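Annan Wants Paid Sick Days Settled Before the Budget

Amerley Annan has sat on the Grirngate town council for 9 years, and for most of that time she has been asking for the same thing. She wants every worker paid out of town funds, including those hired through contractors, to have paid sick days written into the contract.

She spoke in her office on Leemans Street, the morning after the labor meeting.
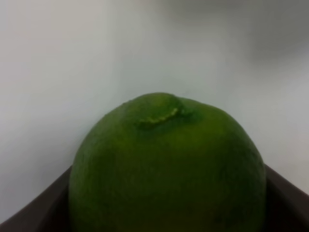
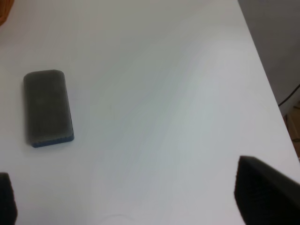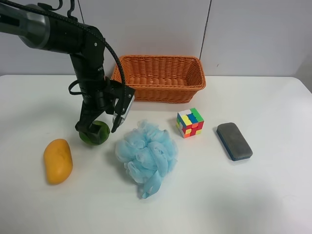
Two of the pictures show something green; the middle one shows an eraser on a white surface.

“We have 1,465 people doing work for this town,” Annan said. “The ones on our own payroll can stay home with a fever. Then there are 768 who work for contractors, and what they get depends on which company hired them.”

The largest of those contractors is Stusora, which cleans public buildings and runs the school kitchens. Its workers get two paid sick days a year. Cernum, which handles trash pickup, gives five. Annan's proposal would set the floor at seven for both, starting with the next round of contracts.

She said the town should have acted after last winter, when 149 kitchen and cleaning shifts went unfilled in a single month.

“People came in sick, then other people got sick. The managers told us they couldn't find replacements. I asked them what they were offering and didn't get an answer.”

Council leader Didier Brunet has said he supports the idea but wants a full cost report first. Annan said she has heard that before.

“Didier asked for a report two years ago and we got one. It's in the files. The numbers need updating, I accept that, but it's a few weeks of work – it doesn't need a year.”

Would she vote against the budget if sick days were left out of it? She took a while to reply.

“I'd rather not be put there. I have never voted against a budget. I'd want to see what else was in it.”

The unions have not all lined up behind her. Dorian Joly, who represents the trash crews, told the labor meeting that his members already have five days and are more worried about wages. Annan said she understood his position.

“Dorian has to bring something home for his people. If the companies pay for sick days by freezing wages, that's a bad trade, and I've told him so. The contract language has to rule it out.”

She was less patient with Fikri Wijaya, the opposition member who called the plan a gift to the unions.

“Fikri should go and talk to the women in the kitchens. Most of them aren't in a union.”

Annan plans to file her motion in June. She needs one more vote to get it out of the finance group, and she would not say whose she expects to get.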